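The Green Sweater

When Matsuda said it would pay by the folded garment, half the night crew at the Adton laundry signed up before they had read past the first line. I was in that half. I had folded hotel sheets on the second floor for 10 years, and then the Bulta machine came in one July and folded them faster than any of us, and flatter too, I'm sorry to say.

So now I folded for the company that made the machines. You held the gripper in both hands like a big stapler, you closed it on whatever it was, and you moved slowly - slower than you would ever fold for your own mother - and the thing remembered how you did it. 30 folds made a shift.

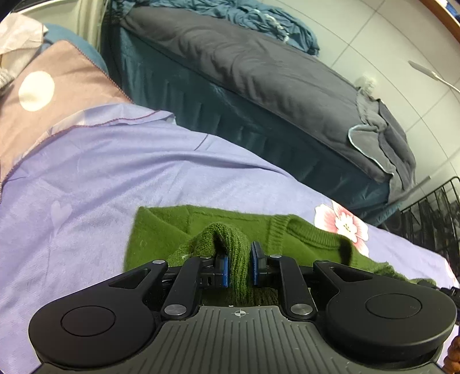 My daughter thought it was the saddest job she had ever heard of. "You're teaching it to be you, Mama," she said, and I told her no, I was teaching it sleeves, and there was a good deal more to me than sleeves. But I did think about it afterward, lying awake with my wrists aching, because I fold a sweater the way my aunt did, arms in first and then up from the bottom, and somewhere in Purgate a machine would soon be doing it my aunt's way for people who had never tasted her soup.

I started saying her name under my breath when I closed the fingers. It made me slower, and the office sent me a note about my pace, a polite one, and I put it in the drawer with the other 2.
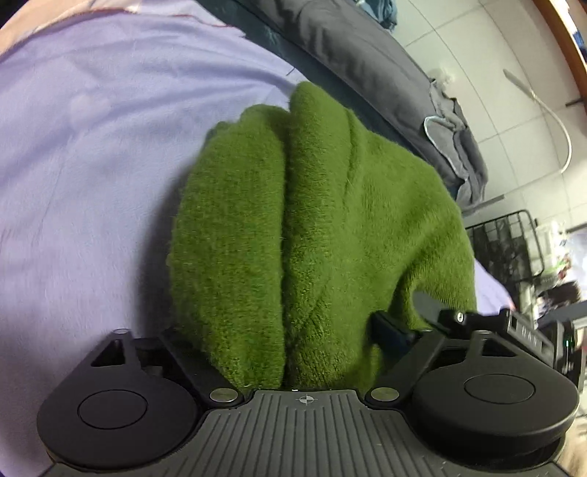
Purgate, the Following Spring

They let us come and see it run.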